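3.2 Collecting the strapped-carton examples

We had a lot of fun with this part of the project, and it taught us more than any other stretch of data collection. Earlier sets in the Grumden collection used clean, unstrapped cartons fresh from the supplier. They were easy to gather and the policies trained on them looked great, right up to the point where we gave them a carton that had been through a real warehouse. Straps catch the light, lids bulge, and old tape hides the edge the policy wants to find. So for this set we went looking for the most travelled boxes we could get. Our partners at Hodero kept back used cartons for us from September onward, and the worse they looked, the happier we were.

Each example is one full attempt at a two-arm task, steered by a person from start to finish. The operator sits at the Nikine control station with one handle per arm and works from the camera views alone. We chose this on purpose. If the operator can lean over and look at the table, they will use what they see, and the policy then has to copy choices it has no way of explaining from its own inputs. Raíssa Mendonça tried both ways of working during the pilot, and the recordings made from the camera views were plainly easier to learn from, even though they took longer to make.

Figure 4 shows the start pose used for the set. Both grippers wait over the lid with a gap between them, one near each strap, so that neither arm has to cross the other to begin.
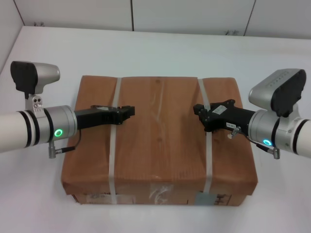 Figure 4. Start pose for the strapped-carton task, with the two grippers held above the lid of a used carton.

Every carton stays in the set for 30 attempts and is then retired. Between attempts the operator turns or shifts it by hand, following a short list of placements drawn up before the session. Left to ourselves we all put the box back in the same comfortable spot, which is exactly the habit we don't want the policy to pick up! Worn labels and leftover tape are never cleaned off. We did try peeling them in an early session and threw those recordings out, as the cartons came out looking tidier than anything Hodero sees on its own floor.

An attempt is kept whether or not it succeeds. Operators mark each one with a single key press at the end – good, recovered or failed – and the recovered ones have become our favourites. A recovered attempt is one where a finger slips off the strap or lands on the wrong fold and the operator backs off and tries again. When we held these out of training, the policy froze after its first miss. With them back in, it learned to lift, shift a little and have another go. The first time it did this without help, the whole lab came over to watch.

The wrist cameras carry most of the useful detail. The head view is good for finding the carton and telling which way it is facing, but a strap seen from that height is only a pale band, and it is hard to judge how far above it a fingertip is. From the wrist, the same strap widens as it comes toward the camera, and creases and folds in the lid show up as lighter streaks or darker channels. That is a mixed blessing. A crease and a strap can run nearly side by side, both paler than the cardboard next to them, and our first policy went for the crease often enough that we could predict it from the starting placement. We answered this with data alone and no change to the network: Daiane Magalhães went through the placements, picked out those in which a crease passed close to a strap, and we recorded 200 extra attempts using only those. Stains and printed marks on the lid got no special treatment, and seem to bother the policy much less than creases do.

We also left the exposure of the wrist cameras fixed for a whole session. Automatic exposure gave prettier pictures, but the white table made the brightness jump whenever a gripper tilted, and the cardboard changed colour from one moment to the next. A fixed setting leaves the lid a little uneven in tone and the table a soft pale grey, and training was steadier for it.
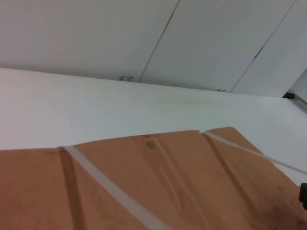
3.3 Checking and trimming the recordings

Every session was replayed by someone other than its operator before it went into the training set. The checker trimmed idle time from the start of each attempt and confirmed the key press at the end.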